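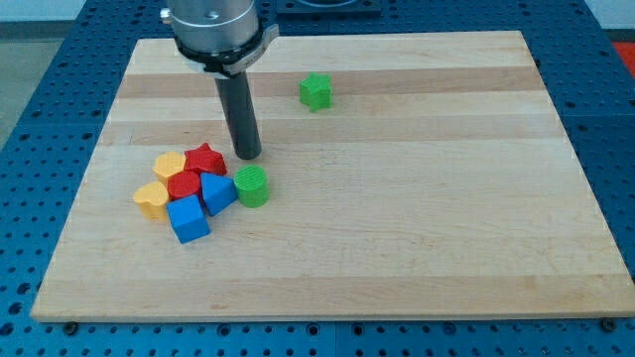 Maple board cupping along its length after oiling, one face only
Home > Kitchen and Household > Wood and Worktops
Asked by chala_t in October
Tags: maple, chopping board, cupping, mineral oil

I have an edge-grain maple board, 544 mm long and 38 mm thick, glued up from strips. It was flat when I got it. It has rubber feet screwed to the underside, so only one face is used. I washed it by hand, dried it with a towel and put it back on its feet on a laminate worktop next to the hob.

After a few months the top face went dull and a bit furry, so I sanded it with 120, then 180, then 240 grit, wiped off the dust and applied food-grade mineral oil. The oil was left overnight and the excess wiped off in the morning. I did this on three consecutive evenings. I did not treat the underside, on the grounds that it never gets wet.

The board now has a cup across its width. With a steel rule laid across the top face, the rule touches in the middle and there is a gap of 2 mm at each long edge. There are no open glue joints and no cracks that I can find, including on the end grain. It doesn't rock, but a knife no longer meets the surface properly near the sides.

What I would like to know:

Did oiling one side cause this, or was it going to happen anyway?
Will it come back if I oil the other side, or do I need to plane it?
If it needs planing, can it be done by hand by someone who owns a No. 5 plane and has used it on softwood doors and little else?

I have read that a board should be oiled until it will take no more, and also that too much oil makes it go sticky. Both can't be the full instruction. A thickness planer is not available to me.

Comments on this post

stullesis: Which face was in contact with water most recently before the cup appeared? And how long was it between the last wash and the first coat of oil?

chala_t: Top face. Washed at lunchtime, sanded the same evening. It felt dry.

stullesis: Feeling dry doesn't tell you much at 38 mm. Answer to follow.

Answer 1 (accepted)
by stullesis

The oil is a minor factor. The main cause is a difference in moisture content between the two faces.

Wood swells across the grain when it takes up water and shrinks when it loses it. Movement along the grain is small enough to ignore. If one face is wetter than the other, that face gets wider and the board bends away from it, so the wetter face becomes convex. Your rule touches in the middle of the top, so the top is the convex face and is, or was, the wetter one. That agrees with washing the top and then putting oil over it the same day. Mineral oil does not stop water vapour getting through, but it slows it down. The underside was bare, standing on feet with air moving past it, close to a hob, and dried faster than the top.

So on your first point: both. One-sided washing would have given you some movement without any oil. The oil slowed the recovery.

On the second point, do not plane it yet. If you flatten it while the moisture is uneven, it will move again as it evens out and you will have a cup in the other direction. Proceed as follows.

Take the feet off. Stand the board on a long edge, away from the hob and out of the sun, with air on both faces. Leave it there for two weeks. Turn it onto the other edge halfway through. Do not put it on a radiator or in an oven. Do not stack weights on it.

Measure the gap at the start and every few days afterwards, in the same place, with the same rule. Pencil a line across the board at the measuring point. Feeler gauges are better than judging by eye, and a cheap automotive set will do.

When the reading has not changed for a week, you have the true shape. Anything under half a millimetre is not worth correcting on a board that is going to be cut on. Oil all six faces equally, refit the feet with stainless screws, and use it.

If there is still a noticeable cup, it can be planed by hand. Maple is much harder than door softwood and the strips in a glued-up board often have the grain running in different directions, so you will get tear-out if you simply push along the length. Work across the board first, at 45 degrees or more to the strips, with a sharp iron and a fine set. Chamfer the far edge before you start or it will break out. Take the high middle down on the top face, check with the rule and stop when it is flat. Then turn it over, take the underside down at its two long edges, and finish both faces with a card scraper or with 120 grit on a flat block.

On quantity of oil: apply a wet coat, leave it for four to six hours, wipe off everything that remains on the surface, and repeat until a coat is no longer absorbed. Stickiness comes from not wiping off, or from using a cooking oil, which oxidises. Mineral oil does not cure, so it will never set hard however long you leave it.

For routine care, rinse both faces even if only one was used, towel them, and stand the board on edge to dry.

Answer 2
by Filippos Theodorakopoulos

Agree with most of the above. Two additions.

Your 240 grit was finer than it needed to be, though it did no harm. The fur is raised grain. Before the final sanding, wipe the surface with a damp cloth, let it dry fully, and sand off the fibres that stand up. Do that once or twice and it will be much reduced after washing. I have seen people take a chopping board to 2,000 grit. It looks very smooth until the first onion.

Also check the feet. If the screws are tight in plain round holes, the wood can't move sideways under them and can split there. It is unlikely to matter with small separate feet, but I have repaired one board where someone had screwed a steel bar across the full width of the underside, and that had a crack running from the middle screw to the end. Slotted holes would have prevented it.

Answer 3
by kotau

wet the concave side and put it face down on the worktop overnight with a pan of water on top. worked on mine

Comments on this answer

skundberg: It will flatten it overnight. Mine went back to its previous shape within days once it dried, and there was a black mark where the pan had been.

stullesis: Adding water to the dry side does balance the two faces, but at a higher moisture content, and you still have to dry it evenly afterwards. I would keep this for a thin board that has not moved after two weeks on edge.

kotau: mine is thin to be fair

Follow-up from chala_t

Feet off, board on edge in the spare room. Readings at the pencil line, worse side each time: 2 mm at the start, 1.3 mm after four days, 0.7 mm after nine, 0.4 mm after two weeks. No change in the week after that, so I am leaving the plane in the cupboard.

All faces are now oiled, with three coats on the long faces and five on the end grain, which kept absorbing it. I damped and sanded once beforehand as suggested. Feet refitted. One of the original screws had rusted and left a dark ring in the underside, 5 mm across, which I sanded at for a while and then left.

Accepting the first answer. Is beeswax over the mineral oil worth doing, or does it just need scraping off next time?

stullesis: Optional. It beads water for a few weeks and then wears off where you cut. You can re-oil over what is left.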